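4.2 Wear claims for moulded slides
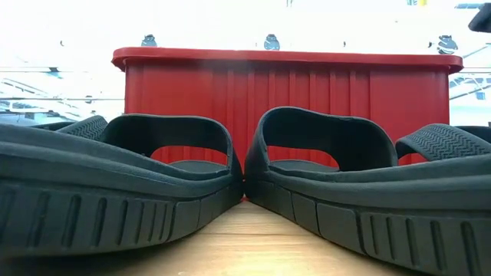 Figure 3. Dark moulded slide sandals on a light wooden tabletop, showing the grooved sole sidewall.

Makers of moulded footwear often say that a one-piece slide outlasts a glued one. We are not convinced. The Ollolow survey is the source most often cited, and it rests on 949 mailed replies, with no check on how often the shoes were worn. Of the 400 owners called back in February, only 27 could say when they had bought their pair. The Manole trial did better - it logged daily use - but its walkers kept to indoor floors, so it tells us little about gravel or hot pavement. Grooved sidewalls are also said to improve grip. Neither study tested this, and we treat the claim as unproven.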